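Home Cleaning Kitchen Laundry Shed Garden Ask a Question

Looking after a stone benchtop

7 minute read

Print this page E-mail to a friend

Most stone benchtops are spoiled slowly. A ring from a wine glass, a patch where the dish soap always sits, a dull track in front of the kettle. By the time you see it in the morning light it has been coming on for a couple of years. The tips on this page are the ones we use at home on a dark marble bench we have had for 16 years, plus a few that readers have sent in.

Know what you have

Marble, limestone and travertine all react to acid. Granite mostly doesn't, although some slabs sold as granite are something else. Engineered stone has resin in it and doesn't like heat. If you moved into the house with the bench already in, try a drop of lemon juice somewhere out of sight, under the toaster or right in the back corner. Leave it five minutes and wipe it off. If there is a dull spot when you look along the surface with the light behind it, you have a stone that etches, and you should treat it as marble whatever the agent told you.

Keep the test spot small. It won't come out without polishing.
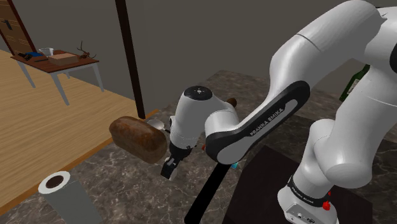
Dark marble with grey and white veining.

Daily cleaning

Warm water and a soft cloth will do on most days. If there is grease, add a few drops of ordinary dishwashing liquid to a bucket of water, wipe over, then go over it again with clean water and dry it with a tea towel. The drying is the part people skip. Water left to dry by itself leaves minerals behind, and on dark stone they show as a grey haze that gets blamed on the sealer.

Don't use vinegar, whatever you have read about vinegar. Don't use bathroom spray, cream cleanser or anything with citrus on the label. Bleach is hard on sealers. Methylated spirits, a splash in a spray bottle of water, is fine now and then for smears on a polished finish, but let the room air out and keep it away from the cooktop.

Microfibre cloths are good as long as they are clean. One that has been used on the floor will have grit in it, and grit scratches. We keep a separate colour for the bench and wash those cloths without fabric softener, as softener leaves a film that you then wipe all over the stone.

Crumbs and grit

Brush or vacuum before you wipe. A soft hand brush and a dustpan is enough. Sugar and coarse salt are both hard enough to leave fine marks in a polished marble if you lean on the cloth, and bread crusts are worse than they look.

Salt

Salt gets its own heading because it causes two different kinds of trouble. Dry salt is only a grit problem and brushes off. Damp salt is the one to watch. Salt and water together soak into the pores of the stone, the water dries out and the crystals grow inside, and over time the surface can turn powdery or flake in small patches. You see this most often next to the stove, where the salt is kept and where the steam is.

Keep the salt in something with a lid or in a shaker that stands on a small saucer or tray. A cork coaster works. Wipe up spilled salt dry first, then with a damp cloth, then dry the area.
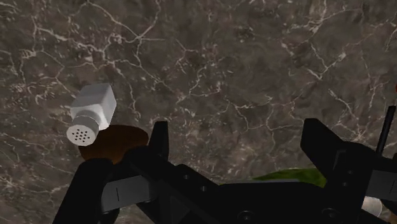

A few grains of uncooked rice in the shaker will keep it running in a humid kitchen. Replace the rice when you refill. If the holes clog anyway, soak the empty top in hot water, poke each hole with a toothpick and let it dry overnight before you screw it back on. Filling a shaker while the top is still damp is the usual cause of a solid lump by the end of the week.

If you already have a rough patch from salt, stop using that part of the bench for a while and let it dry right out. Lay a sheet of white paper towel wetted with distilled water over the patch, cover it loosely and leave it until the paper is dry. The salt moves into the paper. You may need to do it several times. When no more white crust comes up, seal it.

Oil stains

Oil darkens stone. On a dark bench you may not notice at first, then one day you move the bottle and there is a circle. Small ones can be drawn out with a poultice:

- Mix bicarbonate of soda with enough water to make a paste like thick yoghurt.
- Spread it over the stain, a bit past the edges.
- Cover with plastic wrap and tape it down - painter's tape, which comes off clean.
- Leave it a full day.
- Take the plastic off and let the paste dry completely before you lift it with a plastic scraper.
- Rinse, dry and have a look.

Old stains may need three or four goes. Peadar Corrigan wrote in to say he got out a stain the size of a dinner plate this way after the previous owners had stood a deep fryer on it, and that it took him most of October. He used cornflour in place of the bicarb for the last round and thought it pulled just as well.

Stand oil bottles on a tray. The dribble down the side of the bottle is what does it, and no pourer we have tried stops it altogether.

Rings and etch marks

A stain is a colour that has gone into the stone. An etch is damage to the polish, and no amount of cleaning will shift it. Run a fingertip over the mark with your eyes shut. If you can feel a slight roughness, it is probably an etch.

Light etching on polished marble can be improved with a marble polishing powder, which you rub in with a damp felt pad. Work on a small area and keep it wet. We have used the Tarell powder and the cheaper one from Delport and could not tell the results apart, though the Delport tin has a lid you need a screwdriver for. Deep etching is a job for a stone restorer. Our last visit cost $132 for two rings and the strip beside the sink, and he did it in under an hour.

If you can't bear etch marks at all, ask for a honed finish when you order. It etches as easily as a polished one but the marks don't stand out as much.

Sealing

A sealer buys you time to wipe up a spill. It won't make the stone waterproof and it does nothing against acid. To see if yours has worn off, put a tablespoon of water on the bench and wait 15 minutes. If the stone under it has gone darker, reseal.

Clean the bench the night before and leave it dry. Wipe the sealer on evenly, leave it for the time given on the bottle and then buff off every bit of the excess. Sealer left to dry on the surface goes streaky and tacky and has to be taken off with more sealer. Do it with the windows open and don't put anything on the bench until the next day. Ours gets done every 18 months, with an extra coat around the tap.

Bench sealers sold for outdoor paving are not the same product. Check that the label says food safe.

Heat

Marble itself can take a warm dish, but a pot straight off the burner can crack a slab along a vein, and it will scorch the sealer. Use a trivet. A folded tea towel is not enough under cast iron. Slow cookers and electric frypans should stand on a board too, as they heat the one spot for hours.

Things that live on the bench

Anything left in one place for months will leave its outline. Move the canisters, the kettle and the knife block when you clean, and wipe underneath. Stick felt dots on the feet of heavier items and check them now and then, because felt picks up grit and then works like sandpaper. Steel tins will rust onto stone if the bench is wet. Rust is very hard to get out.

A tray is the simplest answer for the small things near the stove. Salt, pepper, oil and the spoon rest all go on the one tray and you lift the lot to clean.
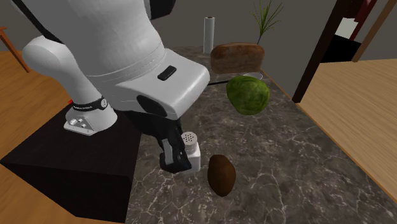

Albertina Henriques disagrees about trays. "I had one for years and all it did was hide the mess," she writes. "Water got under it and sat there, and when I finally picked it up there was a white outline I still haven't got rid of. Now I keep my salt and pepper on a shelf above the bench and only bring them down to cook. If you must have a tray, get one with feet."

Feet are a good idea, and we should have said so. Our own tray is a shallow timber one from Wusitari with four rubber feet, and the air gets under it. A flat tray should be lifted and dried underneath every night.

Chips and joins

A chip on the front edge catches sleeves and gets bigger. Small ones can be filled with a clear or tinted epoxy made for stone. Clean the chip with a cotton bud and acetone, keep the acetone off the rest of the bench, fill slightly proud and shave it level with a new razor blade held flat once it has set. Practise on an offcut if you have one. Joins that have opened up should be looked at by the installer, particularly near the sink, where water can get through into the cupboard below.

Keep any offcuts from the installation in the shed, labelled. Ours have been used for colour matching twice.

Print this page E-mail to a friend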